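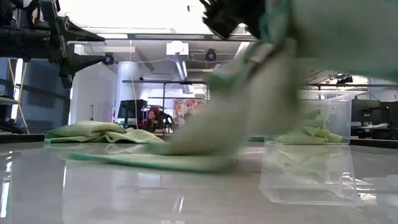 Do I need to be good at housework to take part?
People of every habit are welcome, including those who wash the kitchen cloths only when guests are coming.

Call for participants: The Kitchen Cloth Diary

Kesar is a small research office in Clernudgate. We study how people do ordinary work at home, and how they learned to do it. For our next study we are looking for 43 households who would like to keep a diary of their kitchen cloths for four weeks in October.

Last year we sent a short paper survey to homes in Clernudgate and Dunne, and we received 1,641 answers. Many people wrote long notes in the margins, most of all beside the question about when a cloth is too old to use. Some families throw it away at the first hole. Others move it from the dishes to the floor, from the floor to the bicycle, and after that to a box in the basement. We would like to understand these small rules better, and a survey with check boxes is not the right tool for it.

What you will do

You write in the diary every evening. It takes a few minutes. You note which cloths were used, for what, and where they went afterward (on the hook, in the washing machine, in the trash). Once a week there is a longer question, for example who in the home taught you to fold, or what you do different from your parents. The diary can be kept on paper or by e-mail. We have forms in English, Arabic and Swedish, and you may mix the languages as you like.

At the end, one of us will visit you for a conversation at your kitchen table. If you prefer not to have a visitor, we can meet at our office or speak by telephone. 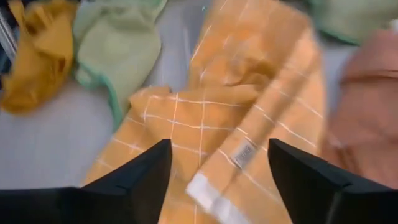
Checked orange cloth, with others in green, yellow and pink.

Who can take part

You must be 18 or older and live in Clernudgate, Dunne or Drurine. A household can be one person. We are happy to receive shared apartments, and also homes where two generations disagree about the laundry. In this case each adult may keep an own diary, but the payment is for the household.

Please do not apply if you work in a commercial laundry or sell cleaning products. We have a separate study for this group in the spring, and Jad Haddadin will gladly put you on his list.

Payment

Each household receives 300 dollars. Half is paid when the second week of the diary has arrived, and the other half after the conversation. If you must stop early, you keep what you have already received. You don't have to explain why you stop.

Your privacy

Names and addresses are removed before anybody reads the diaries for the study. The list of names stays with Hedvig Ljungberg, who leads the project, and it is destroyed when all payments are made. We may quote short sentences from a diary in our report. On the consent form you can say that you don't want to be quoted, and your payment is the same.

How to apply

Write a short letter or an e-mail to Ghada Nseir. Tell us how many people live in your home, who usually does the washing, and which language you prefer for the diary. A few lines are enough. Please do not send us cloths. We received several after the survey and we have no place to keep them.

We will answer every letter before the end of September. If there are more applications than places, we choose so that different sizes of household are included.

For questions by telephone, ask for Dima Zoubi, between 9 in the morning and noon. Wissam Semaan answers in Arabic in the same hours. The entrance of our office is from the yard, and the bell is marked Kesar, second floor.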